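The Cloth with the Spots

In January the woman who rented the upstairs of 14 Flalthorpe Lane decided that her daughter's room would be put in order by spring. She wrote it on the calendar. She had written the same thing on two earlier calendars, but those had been free ones from the bank, and this one she had paid for.

The daughter, who was four and held strong views on property, agreed to the plan on the condition that nothing be moved.

So they began with the rug. The rug was grey and had stars on it, and the stars were the only part of the room that stayed where they had been put. Everything else wandered. A sock would go to bed in the toy corner and wake up in the bathtub. The butterflies on the padded panels along the wall watched it all with the calm of creatures that did not have to pick anything up.

The tub was the mother's idea. It was round and had been bought by mail from a company called Clatine, order number 3686, after an evening of reading about how other people lived. Other people, according to Clatine, put things in tubs. The page had shown a tub with three rolled towels in it and a sprig of something green. It had not shown what happens when a four-year-old learns there is a new place to keep a stolen spoon.

"What goes in it?" the daughter asked.

"Cloths," said the mother, who had just decided.

"Only cloths?"

"Only cloths."

The daughter considered this and went off to look for cloths. She came back with a dish towel, a pillowcase, her father's good scarf and the white one with the dark spots, which had been a blanket for a bear, a cape, a picnic and, for one long afternoon, the sea. It had never in its life been folded.

The mother explained folding. She had learned it from her own mother, who could do a fitted sheet in the air without looking and had never forgiven the rest of the family for being impressed. You take the corners, she said. You bring them to the other corners. The daughter took a corner, brought it to the cat, and asked if that was done.

By the end of the first week the scarf had been returned to its owner and the tub had settled into its work. Every evening the cloths went in. Every morning they came out, and the spotted one came out first, and got no farther than the rim. 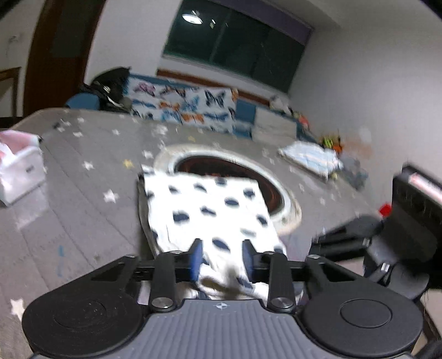

The sea, at low tide.

The mother began to suspect that the cloth liked it there. She would put it in and go to deal with the plastic box, where a bag had taken up a position on top and could not be persuaded to go inside — she had tried — and when she turned around the cloth would be hanging over the side again like somebody leaning out of a window to see who was at the door.

"Did you do that?"

"No," said the daughter, with a spoon behind her back.

She telephoned her sister in Stevside, who had three boys and a tidy house, and asked how it was done. The sister said it was a matter of systems. She had 166 labels, printed at home. There was a crash on her end of the line, then a silence, and the sister said she would have to call back. She did not call back until Easter.

The toys were sorted by color, then by size, then by who was friends with whom, which was the daughter's method and took until bedtime. The green ones were not speaking to the orange ones. The checkered thing, blue and white, was folded flat and left on the floor, where it looked so unexpectedly neat that they both walked around it for days so as not to spoil it.

March came to the last line of its page. The mother stood in the doorway with her pen and looked the room over. The pale pile by the wall was still a pile. The bag with the buckle had slumped a little further, as bags do when they feel they are among friends. The cloth was halfway out of the tub.

"Is it in order now?" asked the daughter.

The mother looked at the calendar, and then at the price on the back of it.

"Yes," she said, and crossed it off.

The daughter nodded, pulled the cloth the rest of the way out, and spread it over the stars. She said the tide was coming in and that her mother would want to take her shoes off.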